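Workshop > Software > Two-arm setups > Handling dropped frames

Stopping your policy from acting on stale camera images

Posted by Callum Moncrieff, Tuesday, November 19, 2024 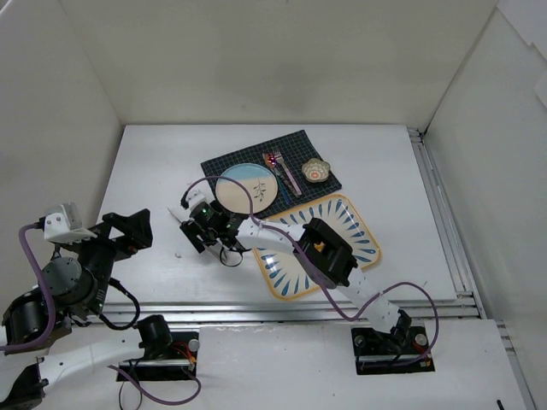
I spent most of October convinced that my table-laying policy was badly trained. It would go along quite nicely for a while, then one arm would hesitate, twitch, and reach for somewhere that had made sense a moment earlier. I collected more demos. I retrained (twice!). Same twitch. The model was fine, as far as I can tell, and the trouble was in the dull bit of code that gathers up the camera images and hands them over.

So this is how I fixed it in Losdale, my little control loop. If you use something else the names will differ but the steps should carry over.

What you need

A working loop that reads joint positions and wrist camera images and sends joint targets back. Mine runs at 20 Hz. You also want a way to plot a log file afterwards. I use Favumo for that, but a spreadsheet will do the job.

Step 1: stamp everything when it arrives

Each camera gets its own thread, and the moment a picture lands I write down the time next to it. Use a monotonic clock for this, please. I used the ordinary wall clock at first and then the machine synced itself halfway through a run, and I had pictures that came from the future.

Do the same for the joint readings from both arms. It feels fussy but it's four or five lines of code.

Step 2: log the age

At the top of each control tick, take the time now, subtract the stamp on each input, and save the result. Don't change anything else yet! Just run a normal episode and have a look.

My log came to 3111 ticks. The joint readings were lovely, a flat line along the bottom. The right wrist camera was mostly the same, and then every so often it shot up like a fence post. The loop had been happily reusing an old picture each time, without a murmur.

Step 3: pick a limit

I went for 2 ticks, so 100 milliseconds at my rate. Anything older counts as stale. I tried a tighter limit and the arms kept stopping for no good reason, which was maddening to watch with a plate and cutlery laid out and the gripper almost there.

Put the limit in your config file, by the way, and keep it in milliseconds. If you store it as a number of ticks and later change the loop rate, you'll forget. I did.

Step 4: decide what "stale" does

My rule goes like this:

If any input is stale, hold the last joint target and skip the policy for that tick.
If it's been stale for 5 ticks running, ramp both arms to a hold and print a warning.
When fresh images come back, throw away whatever is left of the old action chunk and ask the policy for a new one.

That last line matters most if your policy predicts a run of actions in one go. I left it out in my first version, and the arm would wait politely and then carry on with a plan made for the old picture. Cue the same twitch, only later.

One thing to check is that both arms hold together. If only the one with the bad camera stops, the other can sail straight into it when they're sharing a small table.

Step 5: test it on purpose

Add a flag that makes a camera thread sleep for a bit at random. Run with the arms well clear of each other first, and keep a hand near the stop button. You want to see the age climb in the log, the hold kick in, and then a fresh chunk requested on the next good tick. If the joint targets jump at that point, blend from the held target to the new one over a few ticks.

As for why my camera was stalling to begin with, both were on the same USB hub. I've moved one to its own port and the spikes are much rarer, though they haven't gone. I've left the check switched on.

Filed under: Control loops, Cameras, Losdale

Recent posts
Replaying a Favumo log at half speed
Prutberg config files, and how I lay mine out
Action chunks: how long is too long?
Naming your joints so both arms agree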